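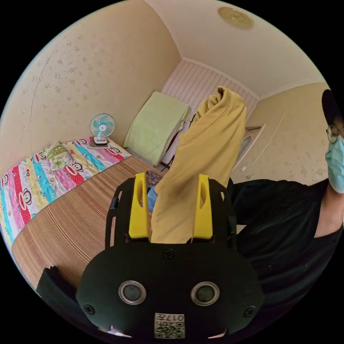

Hand-held gripper with yellow fingers, sticker 017.

Trolton Godparent Rules

Written rules on who may stand as a godparent or sponsor, copied from church handbooks, bulletins and parish web pages.

Maintainer: Abdul-Rahman Arthur
Last updated: 5/30/23
Language: English

Contents

The set holds rules from 47 congregations in the Drendora and Akpalu areas. Each congregation has one or more rows in rules.csv, one row per rule. A rule is any sentence or group of sentences that says who can, cannot or must serve as a sponsor at a baptism. Advice about clothing, gifts, photos and seating was left out, even where the handbook lists it under the same heading.

Files

rules.csv — one row per rule
churches.csv — one row per congregation
topics.txt — the topic codes and their meanings
changes.txt — edits by release

Fields in rules.csv

church_id: matches church_id in churches.csv
rule_text: the wording as printed, with line breaks removed
topic: one code from topics.txt (age, membership, marriage, class, number, other)
force: must, should or may
source_type: handbook, bulletin, form or web
year_printed: blank if the source has no date

Fields in churches.csv

church_id: a short text key
tradition: the name the congregation uses for itself
area: Drendora or Akpalu
handbook: yes or no

Of the 47 congregations, 39 have a printed handbook. The rest state their rules on a sign-up form or a web page only.

Coding notes

"Force" follows the wording and takes no account of practice. "Sponsors are expected to attend the class" is coded should. "Sponsors will attend the class" is coded must. Where one sentence covers two topics, it appears twice, once under each code. To count sentences, drop duplicates on church_id and rule_text together first.

The marriage topic covers rules about the sponsor only. Rules about whether the parents are married were collected separately and are not in this release. Several handbooks use "family" without saying which adults they mean; those rows are coded other.

A minimum age appears under age as printed. Some churches say 16, some say 18, and some say "confirmed," which is coded membership. No attempt was made to turn these into a single scale.

Known problems

Bulletins were scanned on Trulon sheets, and older pages have weak type. Check rule_text against a second source before quoting it. The Akpalu rows lean toward larger congregations, which print more. Rule text longer than 50 words may contain stray page headers.

The set records what was written down. It does not show how often a pastor or priest made an exception, and it should not be used to rank congregations as strict or lenient.

Personal data

Names of clergy, parents and children were removed from rule_text and replaced with [name]. Phone numbers on forms were deleted.

Next release

Planned for August. It will add the parent rules and split "class" into length and deadline — field names may change.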